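Container deposit: changes to sorting at the Zukomstead depot

From December the Zukomstead depot will accept drink cans only if they are sorted by material and presented whole. Crushed cans were previously taken by weight. The new counting line, supplied by Albers, reads the barcode on the side of each can, and a flattened can is rejected at the first station.

The main points for members bringing in cans are as follows.

Empty and drain each can before bagging. A quick rinse is enough. Residual liquid adds weight to the bag and gums up the feed belt.

Leave tabs attached. Loose tabs carry no deposit and fall through the screen.

Keep labels and printed surfaces clean. Printed artwork makes no difference to the refund, so promotional and film tie-in cans go in with the standard ones. There is no need to separate by brand or colour.

Bags hold up to 300 cans. Anything larger should be split, as the hopper opening will not take it. Bags are available at the counter from Dörte Kramer, who can also set up a deposit account.
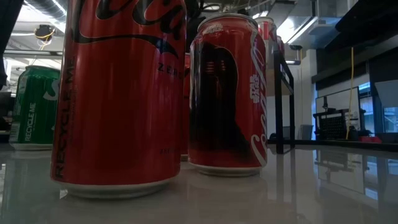 Steel cans go in the grey bin beside the scales. A fridge magnet will sort them: it sticks to steel and not to aluminium. Food tins are not part of the deposit scheme and belong in kerbside recycling.

Last month's trial run put 748 cans through the line, of which 11 were rejected. Most of the rejects were dented across the barcode. Rejected cans are returned to the member and can be tried again by hand at the counter.

The depot closes at 2 pm while the old weighing equipment is removed. Questions about accounts or missing refunds should go to Homa Shahbazi at the Nosport office.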